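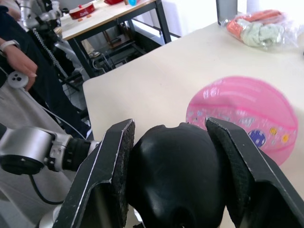
Der rosa Ball auf dem Tisch, hinten die Tüte mit dem restlichen Kleinkram

Rosa durchscheinender Ball: wie reinigen und wie aufbewahren?

Simone Cavalcanti
Registriert seit März, 5 Beiträge

Hallo zusammen,

ich sortiere gerade die Spielsachen aus dem Kinderzimmer und komme bei den Bällen nicht weiter. Es geht vor allem um den rosa Ball auf dem Foto. Er ist durchscheinend, mit dunkleren rosa Streifen und einem kleinen Aufdruck, unter anderem blaue und gelbe Punkte. Er fühlt sich leicht klebrig an, vor allem dort, wo er länger auf der Tischplatte gelegen hat. Spülmittel habe ich schon probiert, danach war es zwei Tage besser, dann ging es wieder los.

Meine Fragen: Womit bekomme ich das Klebrige weg, ohne den Aufdruck zu ruinieren? Und kann ich den Ball zusammen mit den anderen Sachen in eine Plastiktüte packen und in den Keller stellen? Die orange und mintgrünen Teile habe ich schon in eine durchsichtige Tüte getan, damit man sieht, was drin ist. Der Tisch ist übrigens hell cremefarben, Flecken wären also ärgerlich.

Danke schon mal
Simone

Wendell Abernathy
117 Beiträge

Wenn es Weich-PVC ist, tritt wahrscheinlich Weichmacher aus. Das lässt sich abwaschen, kommt aber mit der Zeit wieder. Ich würde so vorgehen:

Lauwarmes Wasser mit etwas Spülmittel, weiches Tuch, keine Scheuerseite. Gut abspülen und an der Luft trocknen lassen, nicht auf der Heizung. Danach ganz dünn mit Babypuder oder Speisestärke abreiben und den Überschuss abklopfen. Nagellackentferner und Verdünnung auf keinen Fall, die greifen das Material an und der Aufdruck ist sofort weg. Auch mit Alkohol wäre ich auf der bedruckten Stelle vorsichtig.

Zur Lagerung: nicht mit anderen Kunststoffteilen in dieselbe Tüte. Weich-PVC kann auf anderen Kunststoff abfärben oder daran festkleben. Lieber einzeln in ein altes Baumwolltuch wickeln und in einen Karton legen, dunkel und kühl. Vorher etwas Luft ablassen, falls ein Ventil da ist. Die Tüte mit den anderen Sachen kann so bleiben, wenn alles ganz trocken ist, sonst riecht es nach dem Winter muffig. Ein paar kleine Löcher schaden nicht.

Auf lackierten Tischen lasse ich solche Bälle nicht wochenlang liegen, das gibt matte Stellen.

Rezende
2 Beiträge

Bei uns hat Billix geholfen, aber ich weiß nicht mehr, ob das auf einem Ball war oder auf der Badematte. Wenn er nach dem Waschen immer noch klebt, würde ich ihn wegwerfen und einen neuen kaufen.

Simone Cavalcanti

Danke euch beiden. Ein Ventil hat er, ich lasse also etwas Luft raus und probiere es mit der Stärke. In die Tüte kommt er dann nicht.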